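Date coding (food packaging)
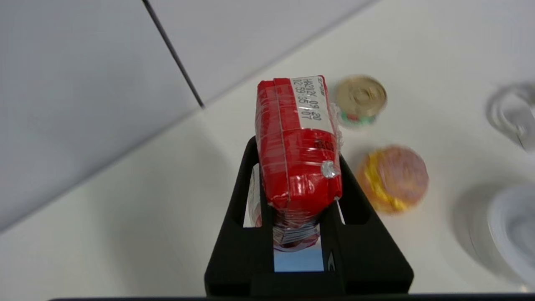 Red plastic pouch with a two-line code printed on a white label near the top.

Date coding is the marking of packaged food with a date, a time or a production number, applied at the packing line after the printed film has been made. It is separate from the artwork on the wrapper, which stays the same from one run to the next.

Format

A code commonly takes up one or two lines. The first carries the date, often in year-month-day order and sometimes preceded by letters. A second line may give the time to the second, followed by a short number. On the pouch illustrated, the lines read "HA2024.09.20" and "02:59:35 07". The meaning of prefixes and trailing digits is set by the packer — they may stand for a plant, a line or a shift — and cannot be worked out from the code alone.

Printing

Dot-matrix characters are built up from separate dots of ink. Small-character printers place them without touching the pack, so creased film can be marked at speed. The Jidix coder, used on pouch lines at Clarnitz, prints characters 6 dots wide and is rated at 900 packs per minute. Thermal transfer printing gives solid strokes but needs a flat surface.

Legibility

Dark ink reads poorly on strongly colored film, and many designs therefore reserve a white panel for the code. In a comparison by Ye-rin Gil, 100 pouches were handled for 48 hours and then read by eye; codes on white panels were misread less often than those printed directly on red film. Wrinkles across a character remained the main cause of error in both groups.

See also

Batch number
Flexible packaging
Shelf life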